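I finally got to the open day at Channel Norkstead on Tuesday, and I'd go again tomorrow! We started in the newsroom, where the morning editor, Kumaresan Rajan, let us listen in while they argued over which court story should lead the 6 o'clock bulletin.
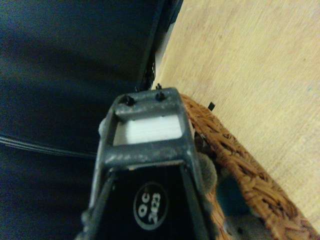 Dark gray gripper with a white insert.

Then on to Studio 2, home of the Flarngate debate show. It's tiny! The guests sit so close that their knees nearly touch, and the host has a button that mutes all of them at once (she says she's used it twice). 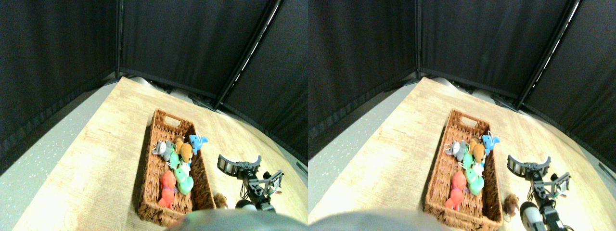

Woven basket on the wooden table.

My favorite part was the complaints desk. They got 800 calls after one live argument last September, and every single one was logged and answered. 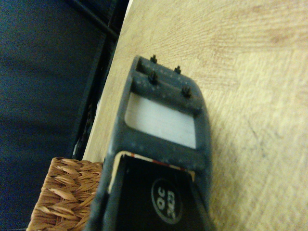
We also got to read the headlines off the prompter, and I tripped over "Cuervo" both times. Tours leave at 11, and the line for the prompter gets long, so go there first.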